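Gallery: hand-held grippers at the Milholm open day

Folasade Jibrin, 26th November

I went along to see the results of the Jundik trial, which asks whether people at home can teach a robot to pick things up by doing the job themselves with a gripper in each hand. The poster by the door gave the score as 81 successes in 112 tries. It didn't say what counted as a success. I asked two people and got two answers, one of which let the robot drop the object as long as it had lifted it first.

The training set is 2475 recordings, all made since April. That is a fair amount of work and I don't want to sneer at it. But 2000 of them came from the same few homes in Plamton, and the test homes were in Plamton too. If the robot does well on beds and tables very like the ones it learned from, I'd call that a decent start. The poster called it "general household skill".

Remedios Abella, who ran the analysis, was more careful than her poster. She told me clear plastic is still the weak spot and that the score for bottles on their own is "not something we'd print". I would like them to print it. She also agreed that a person can feel a bottle starting to slip and tighten up, and that the recordings keep the movement but nothing of the feel.

My one picture is from the recording side, as the robot arm was switched off by the time I reached it.
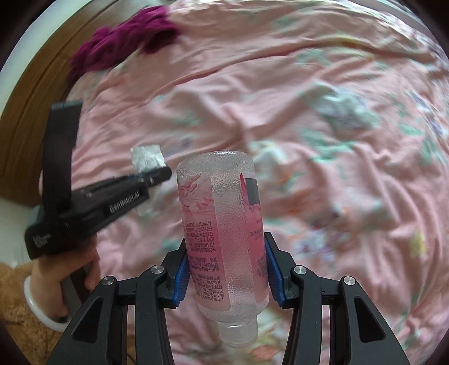 Clear bottle with a pink label, held cap down between blue ribbed pads. The second gripper is in the left hand. A patterned, rumpled bedspread is a harder test than a bare bench, I'll give them that.

The Huanca group is meant to repeat the trial in homes none of the Jundik people have visited. I'll wait for those numbers.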